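About Tedik

Tedik is an independent tour operator specialising in small-group holidays by river, canal and narrow-gauge railway.

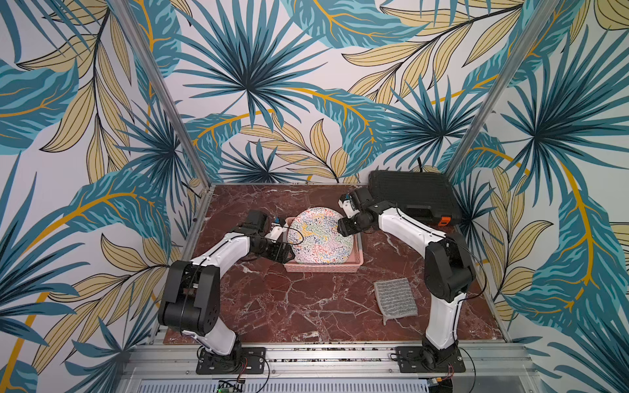
The company was established to offer slower journeys to travellers who wish to spend their time in a region and not merely pass through it. Our head office is in Gromville, where all itineraries are planned, costed and administered by our own staff. A second office, in the river port of Gumitow, is responsible for vessels, crews and local guides during the sailing season.

Our history

Tedik began trading 21 years ago with a single chartered barge and one itinerary, the week-long passage between Gumitow and Kasten. That route remains in the programme and is still the one most often chosen by guests travelling with us for the first time. The railway holidays were added later, when the branch line above Kasten was reopened to passenger traffic and the operating company invited us to reserve carriages for our groups. Walking extensions followed at the request of returning guests.

We now offer 18 itineraries. The current list, with sailing dates and prices, is given in the brochure, which is issued each May for the following year.

How we travel

No group exceeds 20 guests. Our vessels are chartered for the whole season from owners with whom we have long-standing agreements, and they carry the same crews from the first sailing to the last. All cabins are below or on the main deck and have private washing facilities. Meals are taken together at a fixed hour, normally 7.30 in the evening, and special diets can be catered for if the office is informed at the time of booking.

Each party is accompanied by a tour manager employed directly by Tedik. Local guides are engaged for visits to towns, churches and museums, and their fees are included in the price of the holiday. Gratuities to crew are left to the discretion of the guest and are never added to an account.

River levels vary. In dry summers the upper reaches near Kasten may be closed to larger vessels, and in such cases guests are carried by coach between the affected moorings. The booking conditions set out when this constitutes a significant change to the holiday and what remedies are available.

Our people

The company employs staff in reservations, operations, accounts and guest services. Many joined us as tour managers and continue to lead at least one departure a year. New tour managers complete a period of training in Gumitow before the season opens, covering first aid, passenger safety on board and the handling of delays. Applications are considered in the autumn, and vacancies are advertised on this website.

Our responsibilities

Tedik pays mooring fees in every community where its vessels stop overnight, including those where no charge is compulsory. Provisions are purchased along the route wherever supply allows. We also set aside 5 per cent of annual profit for the upkeep of towpaths and landing stages between Gumitow and Kasten. A statement of the works supported is available on written request.

Accessibility

We wish to be of service to as many travellers as possible, but several of our vessels have steep internal stairs and some landing stages are uneven. Guests with reduced mobility are asked to speak to the reservations department before paying a deposit, so that a suitable itinerary may be recommended. Assistance dogs are accepted on all railway holidays and on selected sailings.

Contacting us

The Gromville office is open on working days from 9 a.m. to 5.30 p.m. Callers in person are welcome, although an appointment is advised between January and March. Guests already travelling should use the emergency number printed on their final documents, which is answered at all hours. Correspondence concerning a completed holiday should be addressed to Guest Services and should quote the booking reference.

Brochure requests | Booking conditions | Vacancies | Privacy notice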